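Clirkari Home Hand Set: README

Maintainer: Albertina Bragança
Status: second release, December

What the set contains

Clirkari is a collection of recorded examples for training control policies for a multi-fingered robotic hand. Every example was recorded in a furnished room at floor level or at the height of low furniture. The release holds 2,000 episodes, split between two sites, Etdale and Drenton. A further 500 episodes are held back for evaluation and are not in the download.

An episode is one attempt at one instruction. It starts when the operator takes control and stops when they let go of it, so the lengths vary a good deal. Failed attempts are kept and marked as failed.

Views

Each episode has a wrist view and a room view. The wrist camera is small and sits close to the hand, so the fingers and the fabric covering over the back of the hand take up a large part of the picture. We have not masked or cropped them. If your model expects a clear view of the object, use the room view for the approach and the wrist view for contact. 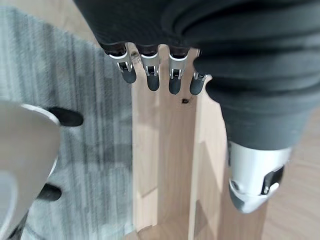

Joint positions are logged for every finger and for the thumb, along with the wrist pose. There is no touch data in this release. The Drenton hand had pads fitted for part of the work, but the readings drifted and we dropped them.

Timestamps come from one clock per site. The two streams are aligned to the nearest sample and have not been resampled. Gaps in the wrist stream are listed in gaps.csv.

How the examples were gathered

Operators worked by teleoperation from the same room as the robot. They were given a written instruction and allowed one practice run, which was not saved. Sessions were kept under an hour. Instructions were drawn from a list of 200, written by the Etdale group and checked by Wannasri, the contractor that also did the labelling.

Operators were told to move at a speed they found comfortable. We did not ask them to slow down for the camera.
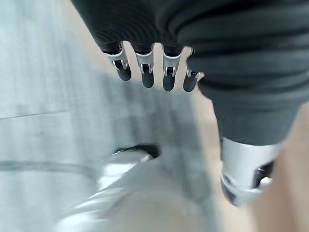 Blur is common in the wrist view whenever the arm travels between two places. We kept these stretches, as a policy will meet the same thing when it runs. The field blur_score gives a value for each wrist image and can be used as a filter. Nearly 4,000 images with the highest scores were looked at by hand, and the labels for those were corrected where an object had been given the wrong name.

Labels

Each episode has the instruction text, an outcome (done, partly done, failed) and a start and end time for each contact. Contact times were marked from the room view and may be late by a few images where furniture hides the fingers.

Known problems

- Left-hand episodes are few and all come from Etdale.
- Some Drenton episodes have the room camera slightly out of level. They carry the tag tilt.
- The thumb reading sticks at its upper limit in a handful of early episodes. See thumb_notes.txt.
- Lighting is mostly daytime. Do not expect good results after dark.

Use

Research use is allowed without asking. For anything else, write to Albertina first. Please report wrong labels with the episode number and the time within the episode.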